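To: household-automation list
From: Ifigeneia Stefanou
Date: 2021-05-18
Subject: Re: Are machines ready for the kitchen tidy-up?

Dear colleagues,

I am replying on behalf of the Skeltorgate working group to the message copied below, which was circulated to members last week.

> The Trukar office has asked whether the list can offer a plain view on
> household chores. Their housing partners wish to know if a machine can
> be expected to clear a worktop, put fruit in a bowl and pick toys up
> off the floor without somebody standing over it. They do not need a
> technical paper. A page would do, provided it is clear which results
> come from simulation and which from real rooms.
>
> N. Vlachopoulos

The short reply is that a machine can do parts of this work, and that we would not yet advise any housing partner to plan around it.

Our own evidence is mainly from simulation. The Furkedix trial comprised 1000 attempts at a single task, in which the arm must take hold of one named item in a room containing several others and place it in a bowl. The item was moved safely to the bowl in 495 of these. We regard that as fair progress for a research group and as a poor result for a kitchen.

Most of the failures occurred at the moment of grasp. Round fruit is a particular difficulty. It offers two narrow fingers very little to hold, and a small error in height brings the tips against the underside of the fruit instead of its sides.

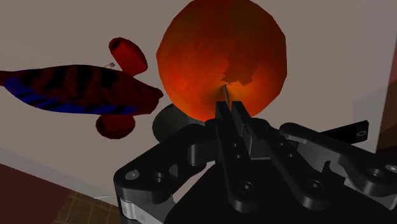
Furkedix trial, simulated view from behind the gripper: fingertip against the lower surface of the orange, toy fish to the left.

Members should also bear in mind that simulated contact is only an approximation. The surface of a rendered fruit may break up or overlap with the finger in ways that real peel would not, and a grasp that is scored as sound on the screen may still bruise or drop the item on a real worktop. The reverse can also happen. For that reason we do not convert our figure into an expected rate for the home, and we ask that Trukar should not do so either.

On the shop floor the position is rather better. Where parts arrive in the same place and facing the same way, the same type of gripper does useful work through a full shift. Homes do not offer that kind of order – a toy may be left beside the fruit, and both may have moved by the evening.

We therefore propose the following wording for the reply to Trukar:

"Machines can at present carry out single, well-defined household tasks under supervision. Unsupervised clearing and tidying should not be assumed in any building or care plan."

A further series, using real fruit and a real worktop, is planned for September. Comments on the proposed wording may be sent to the list or to me directly.

Yours faithfully,

Ifigeneia Stefanou
Skeltorgate working group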